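Por fin pude acercarme a Endness, el taller compartido donde Nisreen Hattar y Didier Mallet montan su brazo robótico. ¡Qué tarde! Llegué a las 16 h pensando en quedarme un rato y salí de noche, con la libreta llena (y sin haber merendado).

El proyecto se llama Trillby y ya lleva más de 20 versiones de la pinza. Nisreen me explicó el ejercicio que los tiene entretenidos desde septiembre: coger un bollito de juguete y dejarlo en un plato.

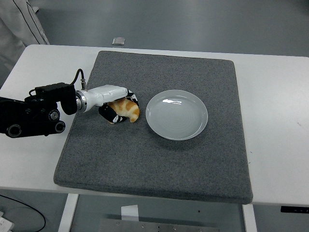 El brazo de Trillby con el bollo entre los dos dedos, junto al plato.

Didier guarda un registro de todos los intentos, y el mío fue el 682. Me dejaron elegir el punto de partida y lo puse bastante torcido, a mala idea. Lo que más me gustó fue oírlos discutir sobre el cierre de los dedos, ¡con qué ganas! Quiero volver cuando prueben con la segunda pinza.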